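Sourdough sandwich rolls going flat on me, help?
Jutambridge Home Bakers > Bread > Troubleshooting

crumbwagon
OK so I've been making long sandwich rolls every weekend since February and they keep spreading sideways. Taste is great, my kids inhale them, but they come out like flip flops. I'm using the Henriques bread flour, 7 rolls to a batch, and proofing them on a sheet pan. Is it the flour or is it me??

ryeanddry
Posts: 1,041
It's the water. Henriques flour is soft, I could never get it to hold up past 65 percent hydration. Drop your water by 50 grams and report back.

pattycake_esel
Gonna disagree with rye here (again, lol). I bake with that same flour over in Esel and go wetter than that all the time. Sounds like shaping to me. You want a really tight skin on the dough before it goes on the pan - roll it up, seal the seam, then drag it toward you on a bare counter. No flour on the counter or it just slides around!

ryeanddry
You also have a steam oven, patty. Not everybody does.

pattycake_esel
Steam doesn't fix a floppy roll and you know it.

crumbwagon
Ha, didn't mean to start something. I do flour the counter, like a lot. Will try both but not on the same day so I can tell which one did it. Also what does everybody put them in for the table? I've been using a mixing bowl and it looks sad.

oldmillbiscuit
I got a dark brown woven basket at Allska, the rectangular kind with rounded corners. Line it with a dish towel and the crumbs shake right out. Basket and one of my long rolls: 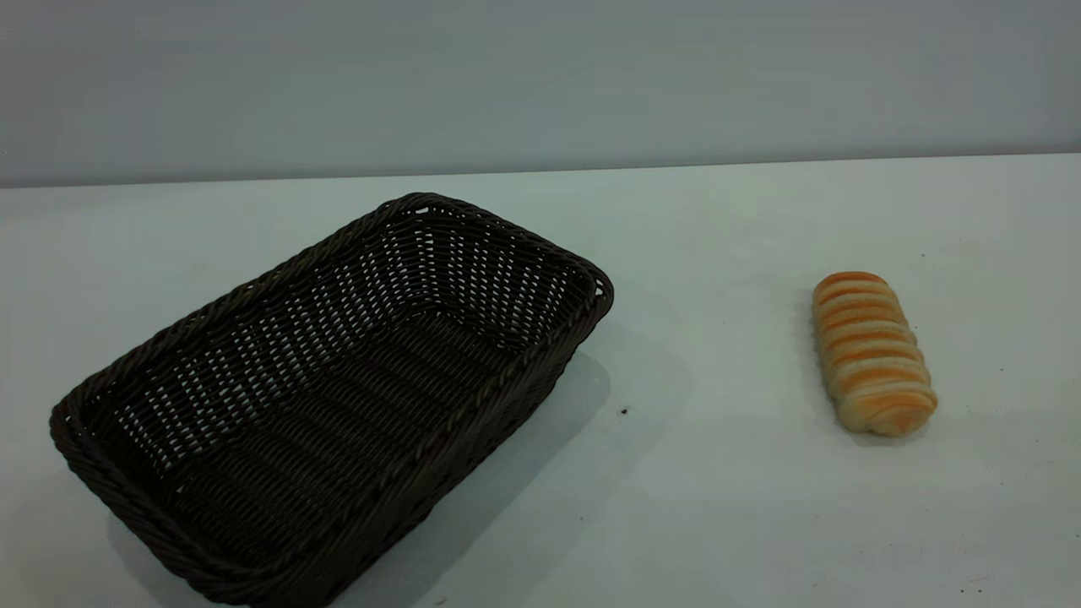

Re: baskets and storage

ryeanddry
Nice basket. Don't keep bread in it overnight though, it'll be a rock by breakfast. Paper bag inside a plastic bag, loosely closed.

oldmillbiscuit
Oh it's for serving only! Leftovers get sliced and frozen the same night.

crumbwagon
Did the bare counter thing this morning with the same amount of water. Way taller! Still a little flat on the ends but I could cut one open without it falling apart. Trying less water next batch.

ryeanddry
Do 50 grams. Not 20, 50.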